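Two-arm tabletop kit, pre-purchase safety inspection: checklist with my comments

Kit: Ginex dual-arm bench package, on trial
Supplier: Fulthorpe
Checklist used: Ukero bench robot form, long version
Quoted price: $849 a month, arms and service included

I went through the long form because the short one skips cables completely, and cables are what I always end up writing about. Pass, fix or ask next to each item, and my two cents after it.
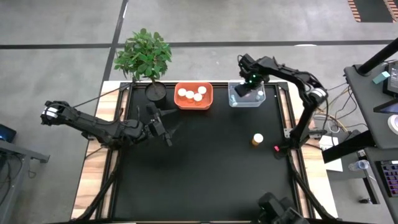

Inspected and written up by R. Štěpánek
19 March 2025

1. Arm mounting – PASS
I leaned on both bases pretty hard (the form says "firm hand pressure", so okay, firm) and got no rocking. I'd still like a torque figure from Fulthorpe in writing.

2. Shared reach – ASK
Two arms over one black tabletop means they can get to the same spot. The brochure says the software keeps them apart. Great, but what happens when one side loses power? I asked in January and I'm asking again.

3. Pinch points – FIX
Elbows and gripper fingers both. I want warning labels on each arm before anybody new uses this thing.

4. Cables – FIX
There's a tangle running from the desk toward the right arm. Please, please get it into a sleeve and clip it down! Same goes for any loop that hangs where an arm swings.

5. Liquids – FIX
Drinks need a home well away from the desk. There was a water bottle lying on its side under it, which is too close to the electrical stuff for me.

6. Indicator lights – PASS
Green on the gripper and red at the base of the right arm are both easy to spot. The manual explains them on page 113, so I'd copy that page and tape it up by the keyboard.
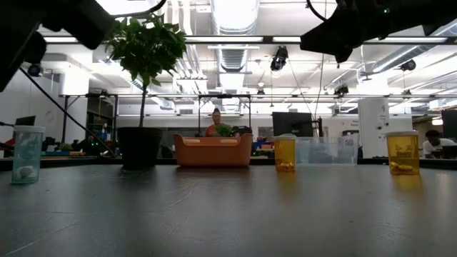
7. Work surface – PASS, with a note
Scratches don't bother me as long as they're shallow. Run a fingertip over the long one, and if a nail catches, log it. The top is shiny enough to show reflections too, so I'd ask whether a matte one comes at the same price.

8. Test items – ASK
Pill bottles are a nice tough test for grippers, but I want the contents written down on the sheet, even if it's candy. Caps on between runs.

9. People nearby – FIX
Floor tape, all the way around. Folks work on the far side of the table and need to know where the arms can reach.

10. Emergency stop – ASK
The package lists 2 stop buttons. Get me the test record for each.

Result: hold the order until items 3, 4, 5 and 9 are fixed and Fulthorpe has answered the rest. I like this kit a lot – the recheck should be quick.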